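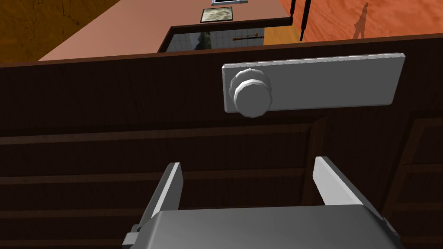

Home Explore Notifications Messages Lists Profile More

29 June 2019

Our student team has its first working season behind it so I'm going to post a few notes in one thread. We are Todwood, a university robotics club. We do household tasks in simulation and enter the Drandent challenge, home chores division. Long thread, mute if it's not your thing.

The challenge gives every team the same simulated house and a list of chores. You don't get to pick the house. You do get to pick the robot, within the rules. Ours is a two-armed model we named Flosside after a vote that went on far too long.

Scoring is simple. Each chore is split into steps, you get points for each step finished, and there's a time penalty. Most chores begin with opening something. Drawer, cupboard, door. If you can't open things you don't score much of anything else.

So we spent most of the first term on handles and knobs. It's dull work and I'd recommend any new team do the same.

Knobs first. A small round knob gives a parallel gripper very little to hold. Our early approach was to come straight in, close, and pull. The fingers would close on the top of the knob and slip off as soon as the drawer had any friction on it.

What helped was going in deeper before closing, and slowing the last bit of the approach right down. We also open the fingers as wide as they'll go and only close once the wrist has stopped moving. Costs time, but a missed grasp costs more.

We ran 868 drawer attempts with the final settings before the season started. I'm not going to post the success rate until the write-up has been checked by our supervisor. It was good enough to enter with.

Colour was a problem we didn't see coming. The handle finder was trained on light metal against dark timber and it got a bit too fond of that. Give it a white knob on a white cupboard and it would look straight past it. Retrained with mixed finishes in September and it's been fine since.

Doors next. Doors are harder than drawers because the handle moves through an arc and the whole robot has to work around the swing. A drawer only wants to go one way.

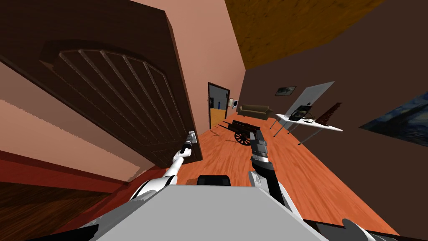

Flosside keeps one gripper on the handle and leaves the other arm free. The first version of the planner froze the free arm completely, and it kept ending up in the path of the base when the robot needed to turn. Now the free arm gets its own small planner whose only job is to stay out of trouble.

The other door lesson was about letting go. We had the release step happening as soon as the door angle passed the target. If the arm was still loaded at that point the door would spring back a little and clip the base. We added a short pause and a check on the force reading. Five lines of code, two weeks to find.

Camera tilt is the thing people ask about most. The head view can end up at a strong angle when the body leans to reach. We used to correct the image before passing it on. We stopped doing that and trained on tilted views as well, which was less work and gave us steadier results.

On money: we run on one shared workstation and a small sponsorship from Jansen, who also lent us a desk in their office over winter. Total spend this year was $149, nearly all of it on a replacement drive after the old one died the week before submissions. Back up your logs.

There are 14 of us on the list and the regulars are mostly second and third years. You don't need to have done robotics before. You do need to be comfortable reading other people's code – there is a lot of it and the comments are patchy.

Next up is carrying things through a doorway without putting them down. We have a plan for it on paper and not much else. The base and the arms still run on separate clocks and that has to be sorted first.

Will put the grasp settings and the door planner up on our page once the write-up is cleared. Replies are open if another team wants to compare notes on handles.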